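Vilturley Regional Libraries
@vilturleylibraries
19 October 2026

1/ Changes to loans, holds and branch hours take effect across the Vilturley network in February. This thread sets out what is changing and what members need to do. Most members will not need to do anything. 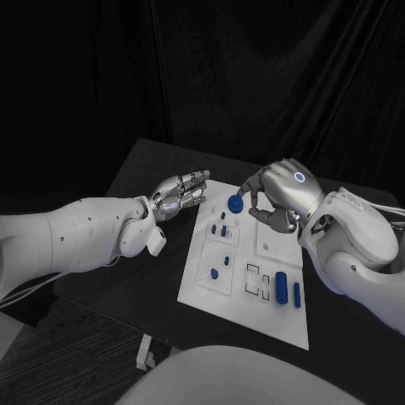
2/ Overdue fines on adult items will end. Fines on children's and young adult items were removed some time ago, and the same arrangement will now cover the whole collection, including DVDs, magazines and board games.

3/ Existing fines will be cleared from all accounts when the change begins. A total of 3821 members currently have a borrowing block caused by fines alone. Those blocks will be lifted automatically. There is no form to fill in and no need to visit a branch.

4/ Charges for lost or badly damaged items will remain. If an item is eight weeks overdue it will be treated as lost and the replacement cost will be added to the account. The charge is removed in full when the item is returned in good condition.

5/ Members with a replacement charge they cannot pay at once may ask any branch for a payment plan. Requests are handled privately and do not affect the use of computers, study rooms or programmes.

6/ Holds. The limit will rise to 8 active holds per card. Held items will be kept on the collection shelf under the last four digits of the member's card number. Surnames will no longer appear on hold slips at any branch.

7/ Members who prefer to have holds kept behind the desk may still request this. The setting can be changed online under "My Details" or by phone.

8/ Renewals. Items with no holds on them will renew automatically up to 2 times. A notice will be sent by email or text message before each due date, stating whether the renewal went through. Members who have neither an email address nor a mobile number on file will continue to receive letters.

9/ Interlibrary loans and items from the local history collection are excluded from automatic renewal. Due dates for interlibrary loans are set by the lending library and we are unable to extend them on its behalf.

10/ Hours. Antal branch will open until 8 pm on two evenings a week in place of one. Dristach branch will open an hour earlier each morning. Hours at the central library are unchanged. The full timetable will be posted at each branch and on the website before the summer closure.

11/ The Dristach after-hours return chute will be out of service while the front path is relaid. Please use the chute at Antal or return items to the desk during opening hours. Due dates falling within the works period have been moved for items borrowed at Dristach.

12/ Mobile library. The Drurkovine stop moves from the showgrounds to the community hall car park, where there is level access and shade. Stop times are the same. Members who use the home delivery service in Drurkovine are not affected.

13/ These changes follow a consultation held earlier this year. We received 639 written submissions, by post, online and at branch desks. The two matters raised most often were evening hours at Antal and the privacy of names on hold slips.

14/ A number of submissions asked for Sunday opening at Dristach. This is not included in the current changes. It has been referred to the next budget round, and the reasons are set out in section four of the consultation report.

15/ "We are grateful to everyone who took the time to write, including the many members who told us plainly what was not working," said Frida Hedegaard, Manager, Library Services. "Several of the changes to holds came directly from those letters."

16/ The consultation report is available on our website and in print at every branch. Large print copies may be ordered through any service desk. Please allow a week for delivery to the mobile library.

17/ Members are asked to check that their email address, mobile number and postal address are current. Details can be updated online, by phone or in person. Proof of address is required only if you have moved to a different council area.

18/ Questions may be left as replies to this thread and will be answered during office hours. Please do not post your card number or other personal details in a reply. For matters concerning an individual account, contact your branch directly.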